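Vollico Sets April Premiere for Island Drama 'Clurkurport'

Streaming service Vollico will release the first two episodes of its new drama series 'Clurkurport' in April, the company announced on March 13, 2018. The remaining episodes will follow weekly.

The series was created by Kazuhiro Ueda, who also directed the opening and closing episodes. It is set in a small harbor town where the ferry service is about to be shut down, and follows a harbor pilot named Kárason who comes home after 17 years away to settle his mother's estate. Within days of his arrival a cargo boat goes missing outside the breakwater, and he is asked to help with the search.

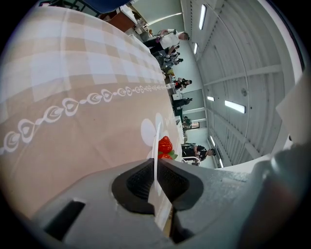
TV NEWS

Filming took place over 30 weeks, mostly on location. The production company, Dandine, rented an unused fish plant near the harbor and built the interiors there, including the pilot station, the Kárason family house and the town's only hotel. Exterior scenes were shot on the docks and on a working ferry between its regular crossings.

Ueda said the weather decided much of the schedule. Two of the larger sea scenes were moved from the start of the shoot to the end, and one was rewritten to take place in fog after the crew waited several days for a clear morning.

"We had a plan for sun and a plan for rain," Ueda said. "Most days we got something in between, so we wrote that into the show. I think the town looks better for it."

The town itself is made up, and so is its name. Ueda said he came up with Clurkurport while working on an early draft, when the story was still meant to be a feature film. That version ran too long and left out most of the townspeople - the ferry crew, the hotel owner and the two sisters who run the radio station. All of them now have storylines of their own.

Residents of the area where the series was shot were invited to apply as extras. Dandine received 1400 applications and used extras in every episode, with the largest group appearing in a town meeting scene in the second half of the season.
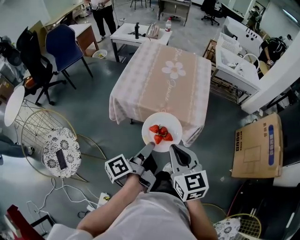

Strawberries on a white plate.

The season tells a complete story, according to Vollico, but the ending leaves room for more. The service has not ordered a second season. Ueda has written an outline for one and said it would begin the following winter, with the ferry question still not settled.

Vollico plans to release a full trailer before the premiere. A short teaser is already on the service's home page - it shows the harbor at night and a radio call that goes unanswered. Subscribers will be able to watch the series with subtitles from the first day, and a dubbed version will be added later in the season.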